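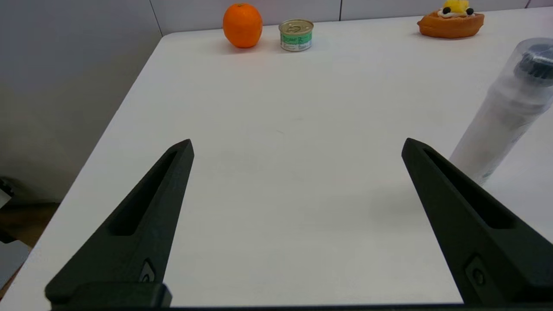

White table, morning. An orange and a can at the back, by the wall.

Up before 7 again, dark outside, the usual February. Wiped the table first thing and kept most of it clear, as I promised myself I would after last month. Everything that lives on it now has to stay against the wall. The orange is from the net Povilas left on Sunday's shelf, as we call the one over the fridge. The can has been in the cupboard since we moved in and I want it used up.

Went through the rest of that cupboard after coffee. Threw out a bag of flour with 200 grams left in it and an open packet of lentils that had gone to dust at the bottom. Found 2 jars of the Hadalar plum jam, which I had written off as eaten. Moved the rice to the lower shelf. The door still sticks – the hinge needs a turn of the screwdriver and I could not find the short one.

Horațiu Surdu rang at nearly 8 to ask whether we still want the stools. I said yes, two of them, and that the white top would not mind company. He will bring them when he has the van. He wants to know if the legs should be cut down. I measured and wrote the number on the back of the Graster receipt, then put the receipt somewhere.

Walked to Ramanauskas for bread and dish soap. They had no rye. Bought a plain loaf, paid, came home by the river path, which was icy near the steps.

Lunch was soup and the end of the cheese. Povilas thinks the wall behind the table should be painted something warmer than gray. I like it pale. We left it there.

In the afternoon I did the Darex letter, finally, and it took less time than I had spent avoiding it. Needs a stamp.

Still to do: hinge, stamp, find the receipt. Ask Povilas about the oranges, there are too many for the two of us and the ones at the bottom of the net feel soft.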